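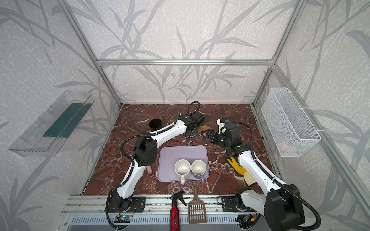 4.2 Open containers and flat round objects

Search this journal
Advanced search

In the previous section we discussed the objects which have a clear single use, for example the spray bottle and the roll of tape. In the present section we turn to two groups that gave more difficulty to our participants: the containers which are open at the top, and the flat round objects which can be either a lid or a coaster. Both groups are common in small kitchens, and both are often put away in the wrong place when a table is shared between several persons.

The participants came from two residences, Undcombe and Gronano. They were asked to give a name to each object, and after this to say with which other objects it should be stored. The answers were written down in the participant's own words. In total we collected 1174 answers. After we removed the answers that were empty or could not be read, 989 remained. Of these, 242 concern the open containers, and the discussion of that group is based on them only.

The black cylindrical container received the largest number of different names. Some participants called it a cup, some a tumbler, and others a pot for pens or for kitchen tools. The participants who preferred the word "cup" often added that they were not sure. The mugs, on the contrary, were named in the same manner by almost everybody, and the color of the handle was mentioned only when the participant wished to say which mug was meant. 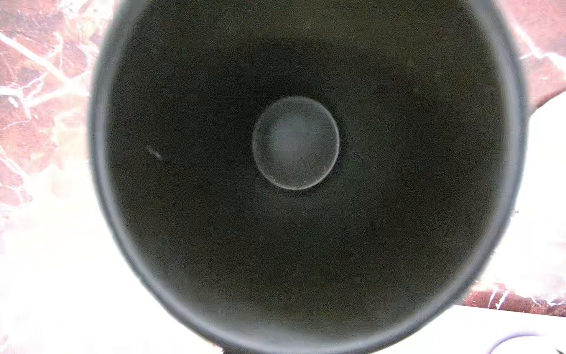 Figure 3. The black container viewed from above. The round base is lighter than the walls, and a small pale mark is present on the inner wall.

The inside of the container had an influence on the answers which we did not expect. Participants who first looked into it spoke more often about drinking, and they asked if it could be washed together with the mugs. Participants who first saw it from the side spoke more often about storage. We have used the method of Brandes to compare these two orders of viewing, and the difference was stable in both residences. The small mark on the wall was noticed by several participants. Two of them took it for a sign that the container was old, and they would therefore not offer it to a guest.

For the flat round objects the question was another one. The woven coaster was easy to recognize, and it was stored with the cups or beside the tray. The gray round lid and the wooden piece with the knob were less clear. A knob suggests a lid, but a lid suggests also a jar or a box to which it belongs, and many participants began to look for this jar. When they found no opening of a suitable size, they changed the name to "coaster" or they left the place empty on the form. It seems to us that a lid without its container is a special kind of object, and that households should have a fixed place for it.

The tray deserves a separate remark. It was intended by us as an ordinary object to be named and stored, but most of the participants understood it as a place where other things are put. As soon as mugs stand on it,

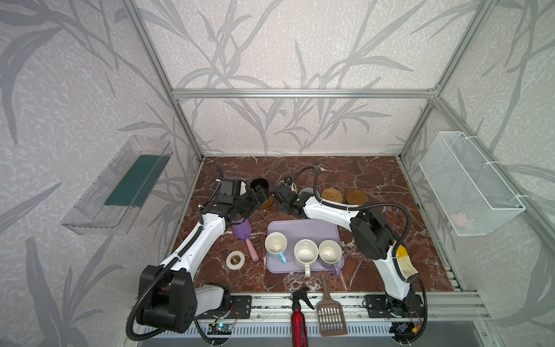 it is no longer moved alone, and the mugs are no longer treated one by one. The group of mugs and tray was then given one name ("the tea things", "the coffee set"), although the coasters lying behind were seldom included in it. The scoops were also left outside. The purple scoop with the pink handle was placed by most participants with dry food, while the slotted brown scoop was recognized as a litter scoop by those who keep a cat, and was taken by others for a kitchen tool. For reasons of hygiene this confusion is more serious than the one between lids and coasters, and we come back to it in Section 5.

An earlier version of the form offered a list of fixed names, taken from the Trakari list of 1000 household words. We gave up this list after the first trials, as it has only one word for all drinking vessels. We thank Ruaridh MacRitchie for his help with the grouping of the free answers.

Shares 12 Comments 3

Related articles
Shared tables and the order of small objects
Where do lids go? A study of kitchen drawers in two residences
Names for cups and mugs in everyday speech
Storing cleaning tools near food: habits and risks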